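Clearing out the craft room, part two

I left off last time with the closet done and the rest of the room untouched. It stayed that way through most of December. There was company, then there was the cold that went through the house, and the door stayed shut. I got back to it last week and worked at it in the mornings, from after breakfast until I got tired of it.

The room is the small one at the back. When we moved in it was going to be a guest room, and then my sewing things went in, and then the grandkids' toys went in on top of my sewing things. By fall you could get to the window only by moving two boxes and a folding chair.

I started with the fabric. I had decided beforehand that anything under half a yard would go, except the plain cottons, which I do use for patches. That rule held up fairly well. Two bags went to Jolán Barta from my quilting group, who makes pot holders and will take any scrap you give her. The wool I kept. I know I haven't sewn with wool in years, but it was my mother's and it takes up one shelf.

The patterns took a whole morning. I had them in shoeboxes by size, and the sizes were for people who have since grown up. I kept the aprons, the robes and one coat.

The shelves themselves are Stenholm, the pine ones with the pegs. I had wanted to move them to the long wall, but the outlet is there and I would have had to cut the back panel. They stayed where they were. I did take everything off and wipe them down, and I turned over the one board that was bowing. It looks fine now – I'll see if it bows the other way.

For paint I used Sandau in the off-white, left over from the hallway. I only did the wall behind the shelves and around the window. One coat was enough there. The closet door could use some too, but the can ran out, and I'm not buying another for one door.

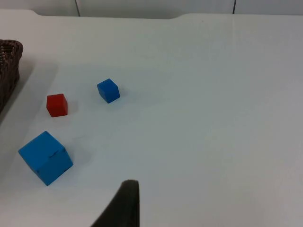

Toys were the part I had been putting off. They had been living in three plastic tubs with lids, and the lids had long since gone to other tubs. The children never looked past the top layer, so the same few things came out every time and the rest just sat there. I dumped all of it on a sheet on the floor and went through it. Broken pieces went in the trash, puzzles with parts missing went too, and whatever was left I sorted by what it gets used with. Small things are what get lost, so I thought about those the longest. A dark woven basket does well for them, like the one over at the left of the white table, and loose cubes such as the red one and the two blue ones are just the sort of thing I mean. Wicker breathes, it doesn't crack like the tubs did, and a child can pull from it without asking me to get a lid off. The only trouble I've had with wicker is the dust in the weave. A dry paintbrush gets it out.

The bigger toys are on the bottom shelf now with no container at all. The books are next to them. I put the stuffed animals in a pillowcase with a zipper, which makes a decent floor cushion.

I tried labels. My daughter uses them in her house and likes them. I made a set, stuck them on, and took them off again two days later, since the little ones can't read yet and I know where everything is.

The jigsaw puzzles were a separate job. The biggest is 3,000 pieces and I doubt anyone will ever do it again, so it's going to the library sale along with one of the 1,000-piece ones, the covered bridge. I kept the lighthouse and the map.

What's left is the desk drawer, which is full of cords, and the box of photographs under it. I'm not starting the photographs until I have somewhere to spread them out and leave them. The cords I'll do this week if it keeps raining.

If anyone has a good way to store knitting needles, the long straight kind, I'd like to hear it. Mine are in an umbrella stand at the moment and they tip it over.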